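4.3 Setting the water softener for the first time

Before you begin, please read section 4.2 and check that the softener Zaltness 12 is standing on a level floor. The bypass valve must be in the position BYPASS. The salt tank must be filled up to the line on the inside wall.

You will need the hardness value of your water. It is written on the water bill or you can ask it from your water company. If the value is given in another unit, use the table on page 13.

1. Connect the power adapter to the socket on the back of the control head. The display lights and shows the software number for a few seconds.

2. Press and hold the SET button until the hour is blinking. Set the hour with the arrow buttons, then press SET again for the minutes.

3. Set the hardness. The factory value is 135. If your water is harder, increase the value one step at a time. The display does not go back to the first value when you reach the end.

Note: Do not set the hardness higher than your real value. The softener will then clean itself too often and use more salt than necessary.

4. Set the time of regeneration. We recommend a time in the night when no water is used in the house. During regeneration the water in the taps is not softened.

5. Turn the bypass valve slowly to SERVICE. Open it only one quarter at first and wait until the sound of air stops. After this you can open it fully.

Caution: If the valve is opened too fast, the resin can be pushed into the pipes of the house. This damage is not covered by the warranty of Skoklow.

6. Open the nearest cold tap and let the water run until it is clear. A light yellow color in the first water is normal and is not dangerous.
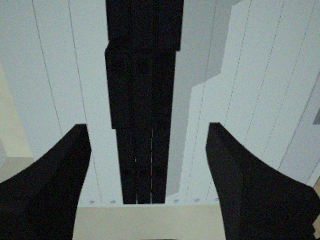
7. Start one regeneration by hand. Hold the REGEN button until the motor begins to turn. The program has several steps and the remaining minutes are shown on the display. Do not disconnect the power in this time.

8. Check all connections for drops of water. If a connection is leaking, turn the valve back to BYPASS and tighten the nut by hand, without tools.

If the display shows E 153, the drain hose is bent or blocked. Correct the hose and repeat step 7.

Continue with section 4.4, Refilling the salt.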